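Setting limits before a two-arm cable handling run

Loose cables are hard on a two-arm station. They snag, they stretch, and they look a lot like the arms' own wiring. Go through these steps before each run and again after any change to the cell. They follow the order of the Nurnov bench checklist.

1. Clear the tabletop of everything except the cables for the task.

2. Jog each arm through its full reach by hand. Watch the arm's own cable at the wrist. It should keep some slack at every pose and never cross in front of the fingers.

3. Set the speed limit to 140 mm per second for both arms. Use the same number in teaching and in playback.
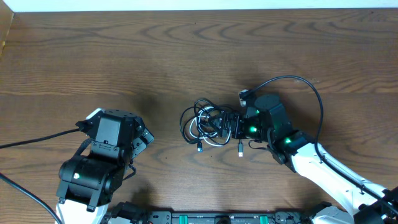
4. Decide which arm grips first. The other one stays parked on its own side until the first has closed and stopped. Write this into the program – don't leave it to the operator's memory.

5. Grip on the cable and keep the fingers off the connectors. A bent plug is a reject at Brolen, even if it still fits.

6. Set the pull limit low and raise it in small steps. If a loop catches, the arm should stop and open. Don't let it retry without a person looking.

7. Test the stop button once with each arm moving. Keep hands off the table until both arms are still.

Log the limits you used and the program number. We recheck the grip settings every 400 cycles, and sooner if a finger pad has been changed.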